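FOR IMMEDIATE RELEASE

Grundmont's Saturday Supper Market Moves Indoors This February

GRUNDMONT — I've been writing these announcements for the Grundmont Supper Market since it was a row of folding tables behind the feed store, and I have never been this happy to type one up. We're going inside! Starting the first Saturday in February, the market sets up in the old Prasus glove factory on Canal Street, with a roof, working heat and (I checked twice) real bathrooms.

If you came out last winter, you know why I'm excited. You stood in line for dumplings with your hood up and ate them in your car. I did that too, most weeks, and my upholstery still smells like black vinegar.

The factory floor holds 50 stalls, and we've filled every one of them. Most are folks you already know from the summer lot. The pierogi stand is back, so is the couple with the smoked trout, and the tamale family finally gets an outlet that doesn't trip when the coffee people plug in next door. We also have 9 first-timers, and I've been eating my way through their menus for weeks, purely as research.

Deák Bakery is the one I keep telling people about. They're bringing poppy seed rolls, walnut rolls and a plum dumpling rolled in buttered crumbs that I ate standing up in their kitchen with no plate. They sell out early at their shop, so don't wander in late and expect the walnut ones to be waiting for you.

We're giving the back wall to steamed food this season, which is something shoppers have been asking for on the comment cards pretty much forever. There'll be bao with pork or mushroom, sticky rice in leaves, fish custard, and a steamed chocolate pudding that I wasn't sure about until the second spoonful. Plain buns are going to be sold by the bag so you can take them home and heat them up during the week.
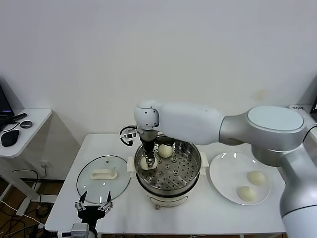 Parking is free in the gravel lot on the river side, and there are 102 spaces. Please leave the ones by the loading dock alone until the vendors have finished unloading. The number 2 bus stops right across the street and runs late on Saturdays, so if you're planning on trying the cider, take the bus.

Doors open at 4 p.m. and we wrap up at 9 p.m. Getting in costs nothing. Most stalls take cards now, but a few of the older ones are cash only and like it that way, so tuck a couple of small bills in your pocket. Dogs are welcome on a leash in the front hall, just not in the food aisles. Strollers fit everywhere, and there's a ramp at the Canal Street entrance.

Our thanks go to Fluveo, the heating company down the road, for getting the old boilers running again over the holidays. I walked in there last week and took my coat off, and I can't tell you how good that felt.

Vendors who'd like a spot on the spring waiting list can pick up a form at the market info table any Saturday. Reporters are welcome too, and yes, I will walk you around and make you try the plum dumplings.

About the Grundmont Supper Market
The Grundmont Supper Market is a weekly evening food market for home cooks, small bakeries and local growers. The indoor season runs until the summer lot reopens.

###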